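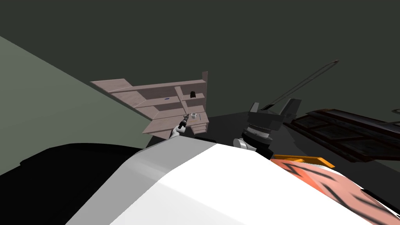
Wellport Wall Shelf, 5-tier

Open shelf unit for kitchens, back rooms, small offices. Screws to the wall, stands on the floor, takes mugs and tins and the usual stuff. Replaces the old Wellport 4-tier, same feet, same brackets, so if you have those already keep them.

In stock. Ships flat. Price is on the order form, changes too often to put here.

What you get

Two side frames, left and right (marked L and R on the inside, look under the tape)
5 shelves, all the same
Back brace
Wall brackets and screws for wood studs
Hex key
Feet, adjustable

Not in the box: plugs for brick or drywall. Buy the ones that suit your wall. Please don't use the stud screws in drywall, we get those back every month.

Size and load

Width 100 cm. Depth is the same as the 4-tier. Each shelf holds 6 kg spread out evenly, less if it all sits in the middle. Heavy things on the bottom. A full set of stoneware plates is heavier than you think, weigh it first.

Bottom shelf clears the floor enough for a broom head. Not a vacuum robot or a mop bucket, sorry, asked for that and it made the whole thing too tall.

Finish

Matte coat, wipes clean with a damp cloth. No bleach, no scouring pads. Vinegar is OK if you rinse it after. Coffee rings come off if you get to them the same day, after that you may see a faint mark.

Touch-up pens: order no. 113. One pen does a lot of scratches.

Putting it together

One person can do it, two is quicker. Lay the side frames on a blanket. Bottom shelf first, then top, then the brace, then stand it up and do the middle ones. Don't tighten anything all the way until its upright and level. If a shelf won't seat, back the screws out on both sides and try again, no hammer.

Level the feet before the wall brackets go in. Wrong way round and you will be doing it twice.

Always fix it to the wall. Always, even the low spot behind the door. Kids climb.

Shelf spacing

Lowest gap is mug height plus a bit of hand room. Gets you standard mugs, small jars, sugar bowl.
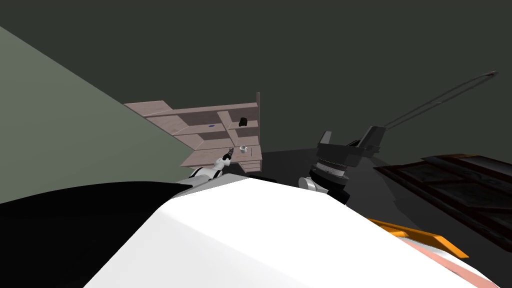
Tall bottles and cereal boxes want the gap second from the top, that's the big one. Middle shelves can move up or down one hole each. The top and bottom are fixed, they hold the frame square.

If you need one more shelf, there is a single add-on, same width. Six is the max. Over that the holes run out and so does the warranty.

Which one do I want

Clallard: narrower, for next to a fridge or in a hallway. Same finish.
Itport: has doors, costs more, takes longer to get to you.
Wellport: this page. Most people want this one.

Tan color in the Wellport is back from October. We'll put it on the form when it lands, no preorders this time.

Returns and missing bits

Check the parts before you start. Something missing, send the batch number off the box label and say which part, we post it out free. Don't send the whole unit back for one screw.

Returns are fine if it hasn't been put together. Keep the box. If the box is wrecked, any box that fits, plus corners padded. You pay the postage unless it was our mistake.

Dented in transit: take a photo before you unpack the rest of it, the carrier asks for one every time.

Questions

Parts and returns, ask for Siwan Jarman. Trade and bulk orders, Haoran Du, he does the quotes and can usualy tell you what is on the next truck.

Page updated June 30, 2021. New bracket screws from this date on, old ones still fit.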